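### 3.2 Work surfaces and small containers

The desk was treated as a separate category from the kitchen bench and the dining table. In the Trellarley homes it served several purposes over a single day, and small items were set down on it and left there between tasks. Following Yin and Chong, we use "resting item" for any object that stays on a work surface without being part of the task under way. Jars, tape rolls, pill boxes and pen cups made up most of the resting items recorded in October.

Three properties of the surface were noted for each desk: colour, visibility of the grain, and behaviour under the room's usual lighting. Finish was recorded only where the householder could name the product used. Pale timber desks were the most common type. Their grain is fine and low in contrast, and a window or ceiling light can produce a bright patch in which the grain is no longer legible. Participants rarely mentioned this patch when asked to describe their desk, although two of them reported moving papers out of it to read.

Small lidded jars were coded by lid colour, lid type and position relative to the clear area. We define the clear area as the largest unbroken region of desk in front of the seated person. A jar at the margin of the clear area was coded M, and a jar inside it was coded C. Stacked jars were coded once, by the lowest jar. Posture (upright or tilted) was added to the scheme after the Lorstead pilot, where Xia and Fontana disagreed on four entries that turned on this point.

White lids presented a particular difficulty on pale timber. The contrast between lid and desk is weak, and coders working from stills tended to rely on the outline of the lid. Figure 2 gives a case of this kind, with a white screw-top lid over light, wavy-grained wood and a band of reflected light across the desk.

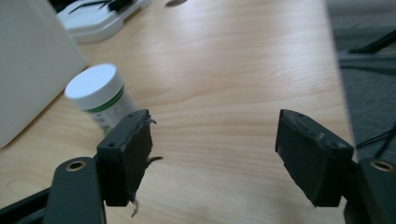
**Figure 2.** Small cylindrical jar with a flat white screw-top lid, slightly tilted, on a light wooden desk.

Entries in which the jar was partly hidden were retained if the lid could be identified. Where it could not, the entry was passed to a second coder and left out of the totals in Section 4 if the doubt remained.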